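6/9/20 – play kitchen corner, table layout

Good morning at the bench! The Bernia parcel finally came, so Sumathi and I got to lay out the play food properly on the white table instead of guessing from the catalog pages. I am so pleased with how the colors read against that top. Everything pops, even the little things.

First thing we settled: dishes before food. I had been putting the food down first and squeezing plates in afterward, and it always ended up crowded at one end. With the pink plate placed early the rest found its spot fast. Sumathi wants the green mesh tray to stay in the set and I agree now (I was against it in March, my mistake). It's a nice change from all the smooth round dishes, and the dark green is lovely near the yellow of the banana.
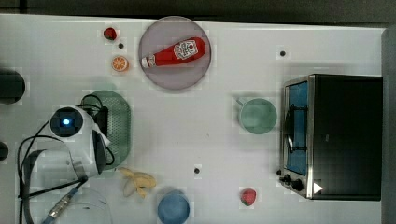

Layout 2, from overhead. Ketchup on the pink plate, orange slice and strawberry to the left of it, peeled banana lower down.

The banana is my favorite piece by a mile. The peel opens out so well! Karthikeyan says the Vimico one has a better stem, but I'd keep ours for the peel alone. The strawberry is small next to everything else and I worry about it going missing in the toy bin. Ask Thampi if they do a bigger one in the same red.

The ketchup bottle lies across the plate in this layout. I like the red on pink more than I expected, but a child setting the table will want to stand it up, so for layout 3 it gets its own place beside the plate and the orange slice moves onto the plate. The light blue bowl should come farther in from the edge too.

Order sheet for the full corner: 617 for dishes and trays, 800 for food, which leaves us room for the wooden bread loaf Sumathi keeps bringing up – yes, fine, we'll get the bread.

To do:
Write to Thampi about the strawberry
Item 164 on the Bernia list is down twice, fix before sending
Try the mesh tray with fruit on it
Karthikeyan to bring the Mevovitz cups over so we can see them next to the blue bowl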